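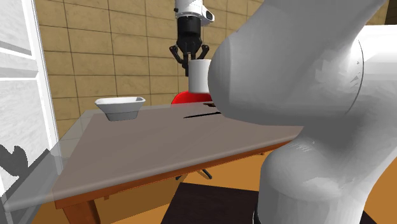 Progress note, Stemus household chores work, March
To: Silvia Hudec
From: Zaid Karam
cc: Raghda Hamdan, Valdir Pacheco

Silvia – short one, the long version comes with the budget sheet.

Where we are. Table clearing is still all in simulation. Mug task is the main one, dishes and knife after that. 492 runs on the mug since the last note, 181 of them clean start to finish. Not great. Better than the winter numbers, but I wouldn't show it to anybody outside yet.

What goes wrong. Mostly the grasp. Arm gets to the mug fine, then closes a bit off center and the thing tips or slides out. Second problem is the clutter, everything else on the table gets bumped on the way over. Munther rewrote the approach step so it comes straight down from higher up, slower but fewer knocks. Raghda wants the speed back. We're still arguing.

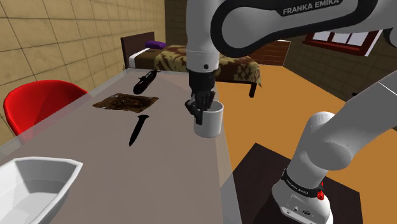 One finger inside the rim, one outside is the grip we've settled on for mugs. Doesn't depend on finding the handle. Bowls are harder, wide rims, and the same trick only works if the wrist tilts first. Valdir has 2 versions of that, neither one merged.

The knife. On hold untill we agree on rules for it. Picking up is one thing, where the blade points while its moving is another. Need a decision from your side please.

Can it do the chore yet? No. It can do one piece of it on a good run. A person clears that table in a minute without thinking, we're nowhere near that, and I'd rather say so now than in the final report.

Next: bowl grasp merged, retrain with more clutter, then 4 weeks on the real arm if Hakim confirms the lab space. No word from them so far – could you give them a push?

Spending on track except compute, which is over. Details in the sheet.

Zaid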